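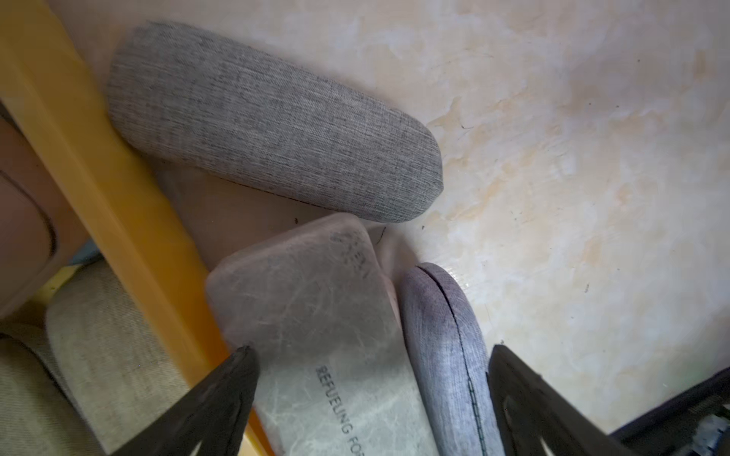
Glasses cases pile up in a way that few other things do. A new pair of readers comes home with one, the sunglasses come with another, and before long there's a drawer that won't close. I love them anyway! The heathered gray ones especially, with that woven cloth that looks like a good winter coat and the rounded ends that sit so well in the hand.

Magnusson, a small eyewear shop in Felelitz, has been giving its customers a tray for them since May, and it's a wonderfully simple idea. Everything comes out of the drawer and lies side by side in one layer, where you can see the colors. Light blue, tan speckle, lavender, two kinds of pink — suddenly it looks like a collection.

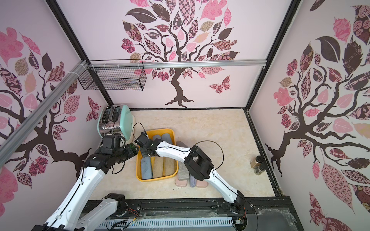

Mint-green toaster, yellow tray and wallpaper full of patchwork leaves.

The kitchen turns out to be a great spot for it. Reading glasses are always wanted near recipes and spice labels, and a bright tray beside the toaster is hard to miss at breakfast. Keep it on the side away from the crumbs, and leave a little room between the rows so fingers can get in. Anything that doesn't fit can wait next to the tray until you decide whether it stays.

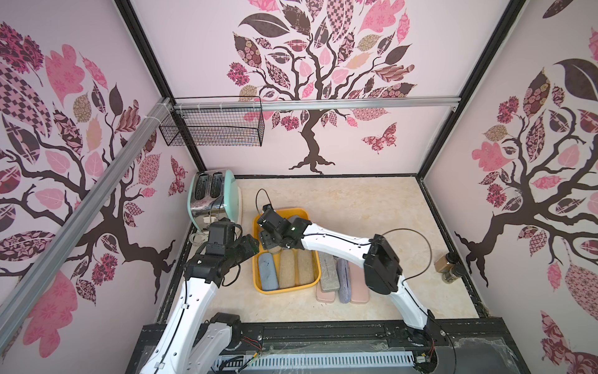
How do I clean a cloth-covered case?
Brush off the dust first, then dab with a damp cloth and a drop of mild soap, and leave it open to dry overnight.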